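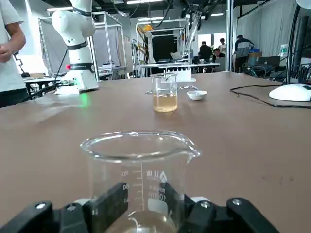 **momul_9:** Jasper Michiels reckons the homestay fee at Momulgate is fair, I don't. Family gets less than half of what we pay. Asked twice where the rest goes, no proper answer

**pisonden_kate:** The rest pays for the literacy classes in the village?? it's on the form you signed

**momul_9:** form says "supports local projects". could be anything

**hudec23:** Did 2 months there, 50 a week went to my host mum, on time, every time. She was happy with it. Classes were good too – small groups, teacher called off once
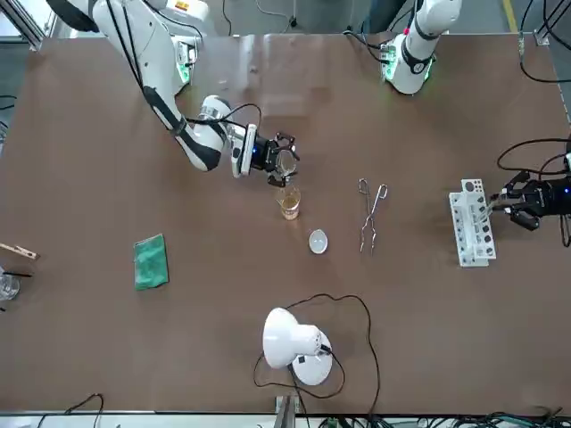
Anyway before anyone books – ask for the family's share in writing. They'll email it. Took them a day with me.

**pisonden_kate:** ^ this. And don't go through Zukura, they add their own fee on top and none of it gets to the school

**momul_9:** Went through Zukura. Great

**hudec23:** ah. that's probaly your missing money then

**momul_9:** Some of it maybe. Still think the school should publish the split, its a charity

**pisonden_kate:** fair enough, no argument there. May intake is open btw if anyones looking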